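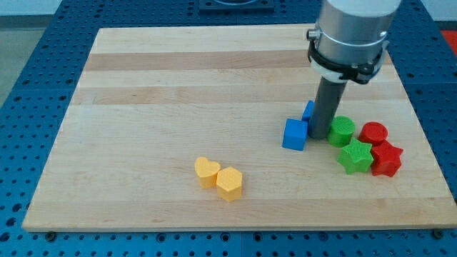 Before we sign for a second arm

The equipment round closes in June and the Fevanon quote is back on the table, this time with a glossy cover. Members of the Hemholm workshop have asked what we think. We think it should wait.

Start with the price. The headline figure covers the arm and its controller. It does not cover the mount, the guarding, the spare tool ends or the service plan, and the service plan is where Lavoie caught us out last time. Their first-year cover looked cheap until we read the call-out terms. Every visit after the first was charged by the hour, travel included.

Then there is the work itself. Pushing coloured plastic blocks about on a chopping board is a fair way to test an arm. Stars, hearts, cubes and cylinders all slide differently, and a plain rod for a tool keeps things simple. But a board and a handful of blocks cost next to nothing, and we can't see what a second arm would learn from them that the first one can't. If the answer is "more hours", we would like to see the hours. The booking sheet shows 468 used out of 1,000 available. That is less than half, and it includes the slots people booked and then left.

Fleker, who sell the rival model, say theirs can be set up in six hours. Perhaps it can, in a showroom, by the people who built it. Ask them to do it on our bench, with our bolts, and to put a figure in writing for the days when it goes wrong.

What we would fund now:

A proper stock of tool ends, bought together
A second workbench top, drilled to the same pattern
Training for anyone still waiting for a first session
A 72-hour trial of either arm, at the seller's cost, before any order goes in

If both sellers refuse the trial, that tells us something too – and the money can sit where it is until the next round. Comments on the draft budget should go to the equipment desk by the end of the month. Please say which jobs you would run on a new arm, and how often.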